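The sponge test

Why a small team is spending its autumn teaching simulated arms to do the washing-up

By Olaia Moya

Ask Salamatu Appiah which household job she would hand over to a machine first and she answers before you've finished the question. Pans. Not plates, not glasses, just pans, with their long handles and their awkward weight and the way they slide about in a sink.

She has had plenty of time to think about it. Appiah leads the gripper trials at Gradutau, a small outfit that compares robot hands for people who can't afford to buy one of each. Since the spring her group has been running the same kitchen job over and over in simulation: reach down into the sink, take hold of the sponge, work it across the pan. The count stood at 3,231 attempts on the morning I visited, and it had gone up again by lunch.

I'd expected to be a bit bored by this (it's a sponge!) and I was completely wrong. Within ten minutes I was leaning over the desk with everyone else, muttering at a screen.

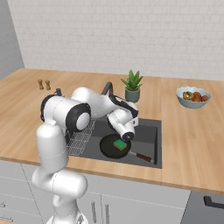
The arm reaches in over the sponge in one of the simulated kitchen trials at Gradutau.

Two grippers are in the running at the moment. The Jurkex is a plain parallel design, two fingers that close towards each other, and it has the shorter fingertips. The Uibo has longer, softer pads that bend a little around whatever they touch. On paper the Uibo ought to walk it, and Hugo Lorente, who built the contact model, was sure that it would. He had a lunch riding on it.

What he hadn't reckoned with was the reach. Long fingers are lovely on an open worktop, but down in a basin they have walls to worry about, and a rack, and a tap. The Uibo kept having to come in at a slant to keep clear of them, and a slanted grip on a sponge tends to pick up one corner and leave the rest behind. The Jurkex drops almost straight down. It holds the sponge rather brutally, squashing it to half its height, but it holds it.

"I bought the lunch," says Lorente. "I'd still like a rematch with shorter pads."

He may get one. The lovely thing about doing all this in software is that a change of fingertips takes an afternoon. Casimiro Palacios, who looks after the controllers, showed me how he loads a new shape, sets the friction and leaves a batch of 275 runs going while he answers his post. The pan is nudged to a new spot each time. So is the sponge, and so are the viewpoints, which I found surprisingly useful even as a visitor.

Viewpoints turn out to be half the argument in this office. From one side you get a fine look at the fingertips. Swing round to another and the arm blocks its own hand, so that you're left guessing from the angle of the wrist.

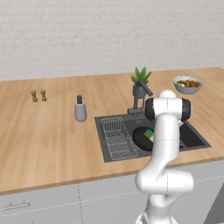
Palacios has tried as many as eight virtual cameras at once and has settled on four, including one fixed to the wrist. More than that and the controller slowed down without getting any better at finding the sponge. Fewer, and it would commit to a grip it couldn't properly see, which is a very human mistake and quite funny to watch.

The controller itself is called Hendus, and it's the part I'd most like to take home. The older one planned a whole movement and then carried it out, come what may. Hendus checks as it goes. If the sponge shifts when the fingers brush it, the wrist turns a few degrees and the arm tries again from there, with no trip back to the start. I watched it do this on a run where the pan handle was pointing in a really horrible direction, and I may have cheered.

There are things a simulation can't tell them yet, and Appiah is quick to list them. Water is the big one. A soaked sponge is heavy and slippery and changes shape under its own weight, and the model's sponge does none of that convincingly. Grease is worse. Her colleague Elmarie Dlamini is setting up a bench with a real sink for October, and has been collecting other people's burnt saucepans with great enthusiasm.

Until then the batches carry on. Lorente has drawn his shorter pads, and when I left he was asking Palacios, very politely, whether the next slot was free.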